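Pradness H2 Hand-Held Teaching Gripper

The Pradness H2 records manipulation tasks performed by a person, for later use in training a robot arm. The operator holds the gripper, carries out the task at normal working speed, and the camera on the tool records each attempt along with finger opening. No arm is needed during recording.

The fingers are broad black pads, replaceable as a pair. Run the open/close calibration after every pad change. Stored calibrations from the older Jeker fingers cannot be loaded.
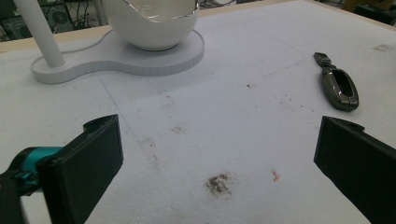

Recording starts and stops with a double squeeze of the trigger. Keep the fingers fully open for one second at the start of each attempt; the software uses this to set the zero point. Attempts shorter than 12 frames are discarded on import. Internal storage holds 400 attempts at the default setting.

Files open directly in Kondari Replay, version 18 or later. For remote control of an arm using the same fingers, order the Bellis wrist adapter (sold separately).

Supplied with: gripper, one spare pair of pads, charging cable, calibration card.
Part number: H2-37
Manual revised March 2018
Technical contact: Ketsara Yimyam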